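Handling and Storing Old Computer Boards

Last updated 26/09/2022

Most of what goes wrong with a salvaged motherboard goes wrong on the bench or on the shelf. These are the habits we use in the shop, written down so that anyone who takes a computer apart at home can use them too.

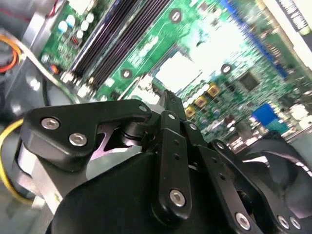 Before you touch a board, get the machine ready. Shut it down, switch it off at the back if there is a switch, and pull the power cord out of the wall. Then hold the power button in for ten seconds. Open the case and leave it alone for a few minutes while you clear a place to work.

Stay out of the power supply. It is the metal box the cord plugs into, and it can hold a charge after the cord is out. If it's bad, replace the whole box. There is nothing inside it that a household needs.

The work surface

A bare wood table is fine. A kitchen counter is fine if it's dry and you've wiped up the crumbs. Carpet is bad and so is a bedspread. If you do this more than once or twice a year, buy an anti-static mat with a ground cord and a wrist strap. Clip the cord where the maker tells you to. A strap that isn't connected to anything is a bracelet.

No strap? Touch bare metal on the computer case before you pick anything up, and touch it again each time you come back from across the room. Painted metal doesn't count. Wear a cotton shirt and take off the fleece. Dry winter days are the worst for static, and a room humidifier helps.

Don't run the board on top of the silver bag it came in. Those bags can conduct a little on the outside. They are for storage.

Picking it up

Hold a board by its edges, one hand on each side, the way you'd carry a full baking sheet. Keep your fingers off the gold contacts and off the solder points on the back, which are sharp enough to scratch. Never lift by the heat sink or by a cable. Large coolers are heavy and will flex the board if you use them as a handle.

If you have to turn a board over, take the cooler off first if it's a big one. Otherwise turn it slowly and rest it on two strips of foam placed under the edges.

The processor socket needs its own warning. On many boards the socket has rows of very fine pins, and one brush with a sleeve will bend them. Put the plastic cover back on whenever the processor is out. I keep a jar of these covers. If you don't have the right one, cut a piece of clean card a bit larger than the socket and hold it down with painter's tape on the metal frame only.

Taking it out of the case

1. Take a picture of all the wiring with your phone. Take another from the other side. The tiny front-panel wires all look alike an hour later.

2. Unplug the cables. The wide power plug has a clip on one side. Squeeze the clip and rock the plug gently end to end. Pull on the plug and leave the wires alone.

3. Remove the add-in cards. The long slot for a graphics card has a latch at one end. Push it before you pull. More slots are broken by that latch than by anything else we see.

4. Take out the screws. Put them in a muffin tin or an egg carton, with a slip of paper in each cup. Case screws come in at least two threads and they don't swap.

5. Slide the board away from the back panel a little, then lift. If it won't come, stop. There is a screw left, often under a cable or close to the cooler.

6. Look in the bottom of the case for brass standoffs that came out with the screws. Put them back where they were. One left loose under the board can short it.

Horacio Ibarra taught the Saturday class for years and made everyone take the board out twice before they were allowed to put in a new one. It sounded fussy. The second time always went faster.

Screws that won't turn

Use the right size driver. For most cases that is a #2 Phillips, and for the small screws that hold down a drive card, a #1 or smaller. The wrong size is what strips the head.

If the head is already chewed up, lay a wide rubber band flat over it, press the driver into the rubber, and turn slowly. If that fails, grip the head from the side with small locking pliers. Don't drill anywhere near a board. Metal dust gets under the parts and stays there.

A hex-head standoff that spins with its screw can be held from below with a nut driver or, in a pinch, the tips of needle-nose pliers.

Cleaning off dust

Do it outdoors or in the garage. Use a clean, soft paintbrush, one inch wide, natural bristle, that has never been in paint. Brush toward one edge and follow with short bursts of canned air. Keep the can upright. Tipped over, it spits cold liquid.

Hold the fan blades still with a finger while you blow. A fan spun hard by air can wear out its bearing, and it can push a voltage back into the board.

Skip the household vacuum. The nozzle builds up static and it will swallow a jumper or a small screw before you see it go.

For sticky dirt use isopropyl alcohol, 90 percent or stronger. The drugstore kind at 70 percent has more water in it and takes longer to dry. Put it on a cotton swab and don't pour it. Keep windows open and keep it away from the stove. Let the board dry overnight before any power goes near it.

Kitchen grease mixed with dust is the hardest to get off. Fiorella Lo Presti brought in a machine that had spent its life on a shelf beside the range, and it took four rounds with alcohol and an old soft toothbrush. If your computer lives in the kitchen, clean the intake every couple of months and you won't get to that point.

Old thermal paste

Wipe the worst off dry with a coffee filter. Coffee filters don't shed lint the way paper towels do. Then put alcohol on a fresh one and wipe until it comes away clean. Work from the outside in so you don't spread it over the edge. New paste goes on in a dot the size of a pea, and only when you are ready to set the cooler down.

If the cooler is stuck, don't pry. Run the computer for ten minutes to warm the paste, shut down and unplug, and twist the cooler a little each way until it lets go. Some processors will come up out of the socket along with the cooler, so go slowly.

The coin battery

Nearly every board has one, usually a CR2032. If the board is going on a shelf for a long time, take the battery out. Old ones can leak. Note which side was up, which is normally the side with the plus sign.

Coin batteries are dangerous to small children. Keep them in a closed container up high, and tape both faces of a used one before it goes to the battery drop-off. If you think a child has swallowed one, get emergency help right away.

Storing boards

Each board goes in an anti-static bag, folded over and taped shut. Regular bubble wrap and plastic grocery bags are no good against the bare board. Bubble wrap can go around the outside of the anti-static bag.

Stand the bags on edge in a box, like records, with a sheet of cardboard between each pair. Don't stack them flat. The coolers and tall connectors press into whatever is underneath.

Wanda Van Dusen set up our shelves, and her rule is that the label goes on the bag and never on the board. Ours carry four things:

- shelf number
- maker and model, copied off the board
- tested or not tested, with the month
- what was taken off it

We went through every shelf in April and ended up with 245 boards tested and 33 for recycling. Most of the 33 had bent pins or swollen capacitors. A swollen capacitor has a domed top where it should be flat, or brown crust around the base. Don't bother testing a board like that.

Keep the boxes off the basement floor. A closet inside the house beats a garage or an attic, where the heat and damp go up and down all year. A small packet of silica gel in the box is cheap. Change it when it's spent.

What to keep

Keep the back panel plate with the board. It's the thin metal piece with the cutouts, it fits that board and few others, and it's the first thing to go missing. Tape it to the outside of the bag. Keep the manual if you have it, or print the page showing the front-panel pins.

Memory can go in its own small bag or in a plastic clamshell. Don't leave it loose in a drawer with screws.

Getting rid of the rest

Boards don't belong in the household trash. Most towns have an electronics drop-off, and many stores take small items. Take out the hard drive or solid-state drive first and wipe it or keep it. Look for small drive cards lying flat on the board, too. They're the size of a stick of gum and easy to send off by mistake with all your photos on them.

Don't try to get the gold out. The acids used for it are nasty and the amount of gold is tiny.

Wash your hands with soap when you finish, before you eat. Older boards were made with lead solder.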